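Dullow lift opening put back to January after rope tension fault

16th December

The new chairlift at Dullow will not carry skiers before January. The operator, Condelier, confirmed the delay this morning after load testing on the upper section was stopped for the second time. The lower mountain is open as planned, with two surface lifts and the beginner carpet running from 9 a.m. to 4 p.m.

The fault is in the hydraulic tensioning system at the bottom station. During a test with ballast on the uphill side only, pressure in the cylinder fell below the permitted range and the lift stopped automatically. The haul rope was not damaged. A replacement seal kit was fitted last week, but the pressure drop came back when the test was repeated at full line speed.

"The safety circuit did its job," said Kęstutis Priedītis, head of lift operations at Condelier. "We are replacing the complete cylinder. The old one will go back to the manufacturer for inspection."
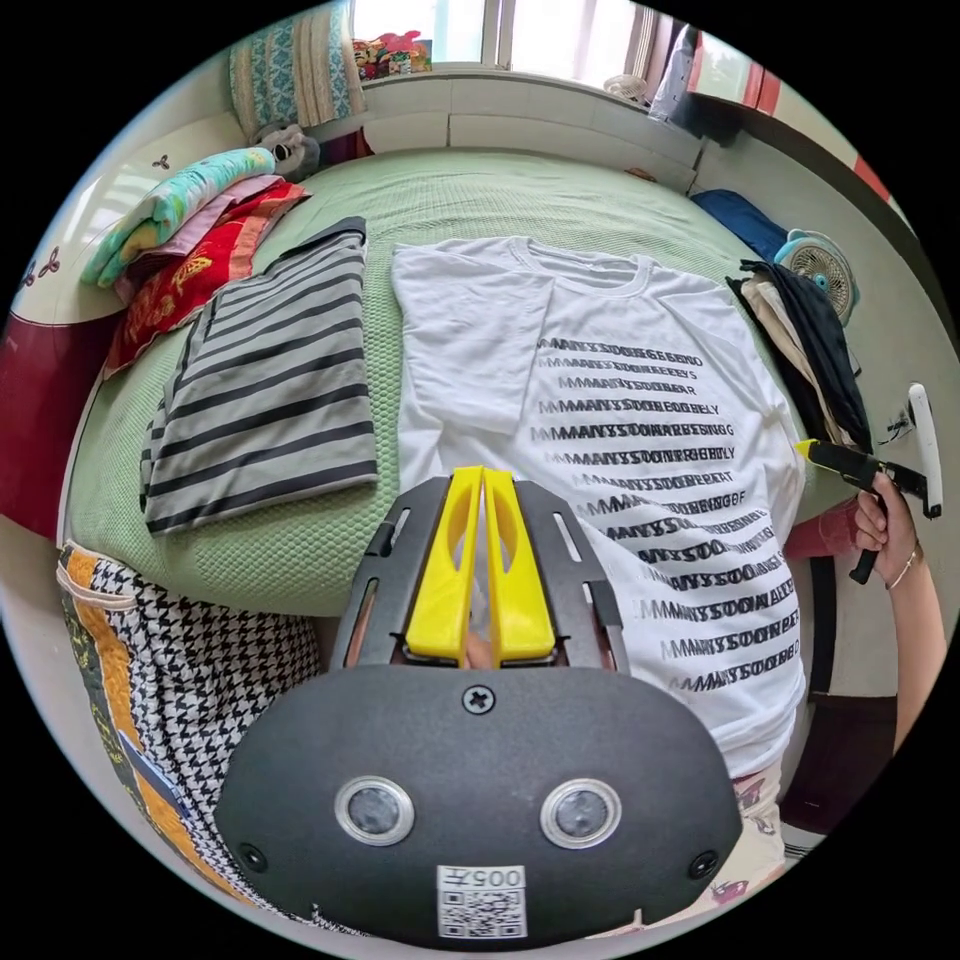
Once the new cylinder is in place, the full acceptance program has to be run again from the start. It includes service brake and emergency brake tests with the line loaded, a check of the evacuation drive, and 10 hours of continuous running without a fault stop. The inspector then needs a clear day with light wind to sign off the line. Wind at the top station has closed the site to crews on several days this month.

The four-seat fixed-grip lift replaces a double chair that was taken down in the spring. It has a vertical rise of 500 meters and is rated at 1,000 passengers per hour, which Condelier says is enough for the terrain it serves. Chair spacing has been set wide to make loading easier for beginners. A loading carpet is planned for a later season but is not part of the current contract. 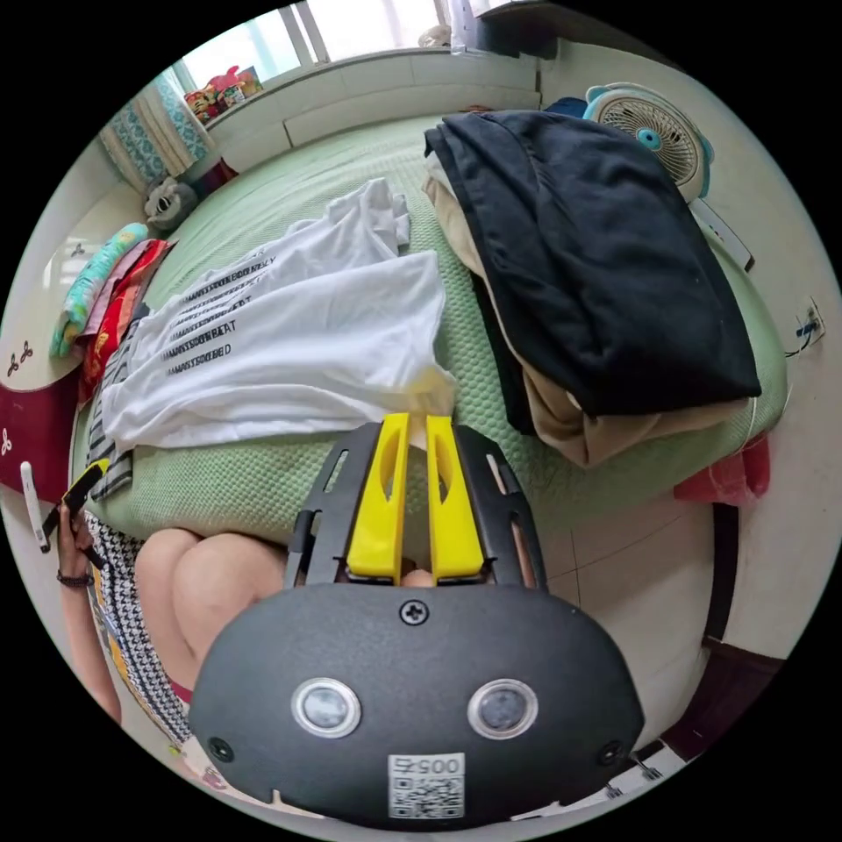

Until the lift opens, access to the upper runs is by the Butkienė T-bar only. The T-bar drops skiers below the ridge, so the two expert runs on the north side stay closed. Ski patrol will keep the closure ropes in place, and uphill travel on the closed runs is not allowed while machine crews are working with winch cats. The winch cable can be under tension well away from the machine and is hard to see after dark.

Snow coverage is adequate on the lower runs. Patrol measured around 100 centimeters at the top of the T-bar, with less on the south-facing slope under the old lift line. Snowmaking continues at night on the Flirosine run whenever the wet-bulb temperature allows. Elīna Lūse, who manages snow operations, said the run will be groomed to full width once the base can take the heavier machine.
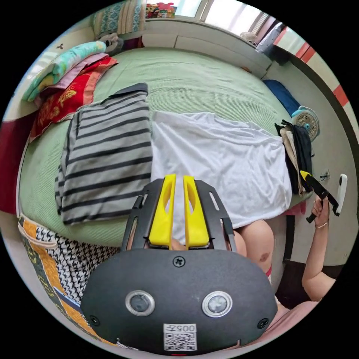 Day tickets will be sold at the lower-mountain rate for as long as the chairlift is closed. Season pass holders do not need to do anything; the pass end date will be moved back by the number of days lost. Guests who booked a dated full-mountain ticket can change the date online or ask for the difference back at the ticket office. Refunds go to the original card.

Ski school groups are affected in part. Beginner lessons keep their usual meeting point beside the carpet. Intermediate groups will meet at the foot of the T-bar, and the morning start has been moved to 9:30 a.m. to spread the load on the lift. Snowboard lessons above beginner level are on hold until the chair is running, said ski school director Kristaps Org.

The race training block on the north side has been moved to the Flirosine run, with gates out before public opening.

Condelier will post the acceptance test date on its lift status page. The parking lot at the new bottom station remains closed to the public, and the shuttle will continue to stop at the old ticket building. 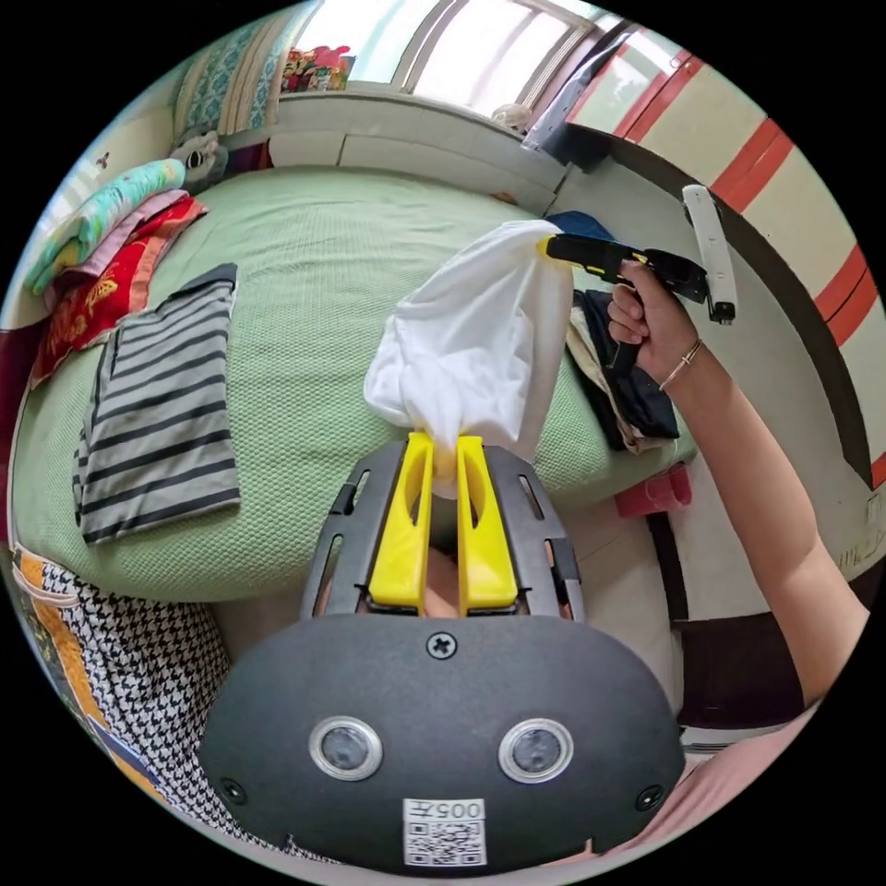

White cloth held up between two hand-held grippers.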